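Can any robot do kitchen cleanup yet? Like, for real?

Posted in Home Automation, March 23, 2020
1,377 views

Glenys Entwistle
So I'm stuck at home a lot, cooking way more than I used to, and I've started daydreaming about a machine that does the boring part after dinner. I have a robot vacuum (a Joltside, the cheap one) and I love it, it's been great since December apart from the time it ate a phone cord. My brother keeps telling me a kitchen arm is "basically here" and sent me a clip of the Sterkon one stacking bowls. Is that something a normal person can buy? I don't care about it cooking. I want it to wash stuff, dry it and put it where it goes, knives included. Budget is flexible but not silly!

joltfan_pete
no lol. get a dishwasher

wraggedy_ann
I work in a small shop where we have a Wragg arm loading parts, so I'll give you the longer version. The arm is good at what it does, and what it does is pick up the same part from the same tray all day long. We spent 41 hours getting it set up for one part. Then the supplier changed the tray and we lost another 13. If a part lands crooked it stops and beeps until one of us walks over.

Now think about your counter. Nothing is in the same place twice, there's a towel half over something, the jar is clear, the blades are shiny (cameras hate shiny and clear, ours does anyway). And I wouldn't want anything with a motor waving a knife around while I'm standing there – our arm has a fence for a reason.

My own counter is what I think of whenever one of those clips comes around:

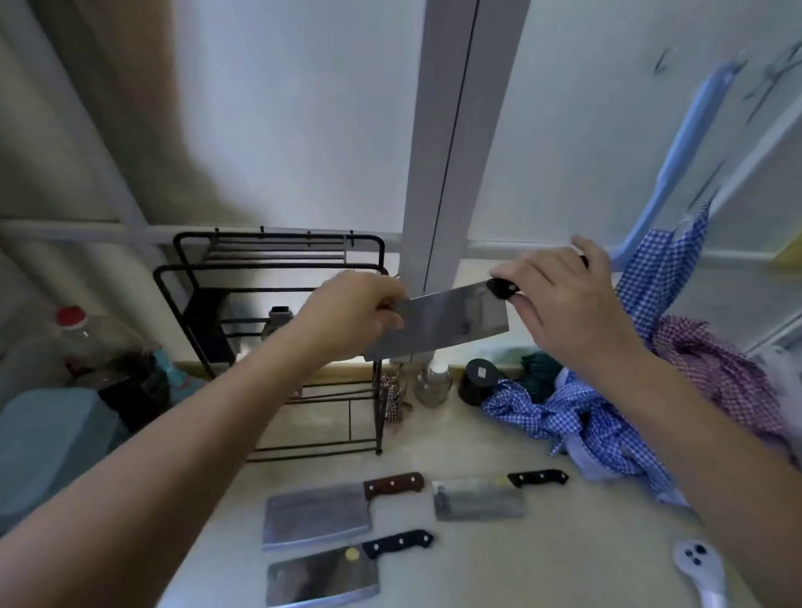 Four cleavers, two hands, and a rack at the back.

Look at how the one in the air is being held, one hand on the handle and the other up by the spine at the blunt end. You do that without thinking. Getting a machine to work out which edge is the sharp one, then shift its grip when the handles aren't even all the same color, is a whole project. The clips I've seen use plastic bowls, and I'd bet they shot them a bunch of times.

So keep the vacuum, let a dishwasher do plates, and do the knives by hand. Check back in a few years.

Glenys Entwistle
Thanks, that's super helpful! Sending it to my brother.

jonik_owner
Late vote for the Jonik countertop washer if you're short on space. You still load it yourself, but mine's on cycle 1,462 and I've only replaced the door seal.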